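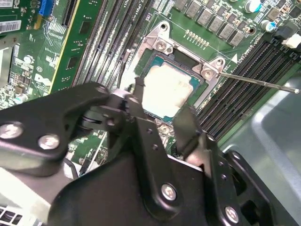
Should a school robotics club spend most of its year on one boring job? I think it should, and I'd give it two years if the school let me.

Give the slow project a chance
By Vivek Negi
22nd August
3 min read

Quick one this week, term is nearly on us and the sign-up sheets are going out.

Our club at Zusthorpe used to do the Manitz Cup like everyone else. Build a thing that drives, drive it at another thing, go home. Fun day. Loud. I drove the van 214 miles there and back and the kids slept the whole way. And by February most of them couldn't tell me why their robot had turned left.

So now we do processors. The arm has to take a CPU and get it into its socket on an old workstation board, square, right way round, no bent contacts. That's the whole project. Parents look at me funny when I explain it.

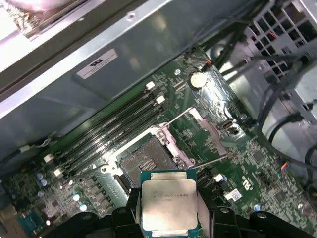
Xeon in the gripper, socket open, load plate up.

What I like is that there's nowhere to hide. A driving robot that's a bit off is still driving. A chip that's a bit off is scrap, and the kid who wrote the approach move knows it's their move that did it. They start keeping notes. They start arguing about lighting, which I have never once heard at a Cup. They learn to say "I don't know yet" out loud, in front of there friends, and at fifteen that's hard.

The log for last year has 246 attempts in it. Plenty are failures with one line next to them, and some of those lines are better writing than the reports I used to get – "came in too steep, my fault, didn't check the wrist." I'd hire that student.
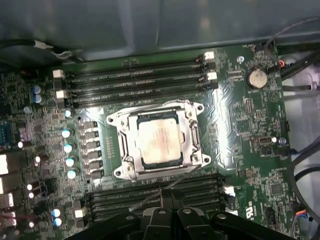 The usual complaint is that it's dull and you'll lose kids. Fair. We lost 3 in the autumn and I was sorry about every one. But we had 8 at the end who could take a new task and break it into steps without me standing over them, and the year before I'm not sure we had any.

Second complaint, money. The arm was the expensive bit, no arguing with that. The computers were not. Offices throw out workstations all the time, ask. And a club with no arm can do the same job by hand, written out as instructions for somebody who's never seen a motherboard. Try it. Its brutal.

I'm not saying shut down the competitions. Vemthorpe run a good one and some kids need the crowd and the deadline. Go, have a great day. Just don't let the date of the event decide what gets taught from September on. Pick one small fiddly task and stay on it until they're sick of it, then stay a bit longer.

Sign-up is at the usual place. Bring a notebook.

Comments

Semwal
My daughter did the by hand version at home and made me be the robot. I got the chip in backwards on paper. Twice.

cupdad
Disagree, mine only joined for the Cup and he'd have quit by half term. Can't you do both?

Vivek Negi
@cupdad we tried both. The Cup ate everything. Happy to be talked round if someone else will drive the van

tess_m
What arm software are the kids using? Ours is stuck on something ancient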